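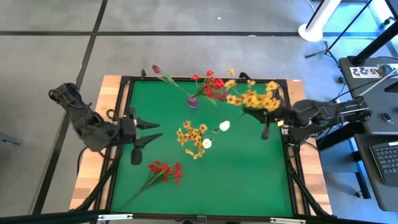
Flower table back at Trudport for the winter

19th November – Flowers are out on the green board again at the Trudport rooms, and sign-up for the winter arranging sessions opens tonight. 12 places, same as last year. They went in 10 days last time so don't hang about.

Reds, yellows and whites to start with, plus a dark pink tulip in the little purple glass vase. The tulip leans well over to one side. Jericho Magbanua, who is running the sessions, likes it that way and says it stays.

"People want everything bolt upright," he said. "One stem leaning out gives you somewhere to go with the rest."

First session is single-vase work. Pick a main bunch, lay the stems out flat, look at the colours next to each other before anything goes in. Magbanua is keen on the laying out part – most of the first half hour goes on it. Small vases only until January, then the bigger ones come out of the cupboard.

Yellow next to red is the pairing for week one. White goes in last, and sparingly. Bijan Tabrizi takes over for week two and will do the oposite, white first, so expect some disagreement.

Money: Porico has put in 3,000 towards the winter programme, which covers the vases, the room and tea. Sessions are free to anyone with a Trudport card. Without a card it's a small charge on the door, cash or card both fine.

Vases came from Marquez, who had a box of glass ones going cheap. Purple, mostly. A few clear. Anyone with spare small vases at home can drop them at the front desk, washed please, no chips.

Last winter's sessions had 254 visits all told, up on the year before, and the tulip evening was the busiest by a long way. There will be another one in January, date to be confirmed. Tabrizi is also hoping to get a hanging display up in the Jidelar hallway if the hooks are passed as safe. No word on that yet.

Bring scissors if you've got a pair you like. Aprons are there. Coats and bags on the pegs by the door please, the floor needs to be kept clear.

Names to the front desk or on the sheet by the stairs. Waiting list opens once the first 12 are in, and anyone who drops out is asked to say so ealy so the place can be passed on.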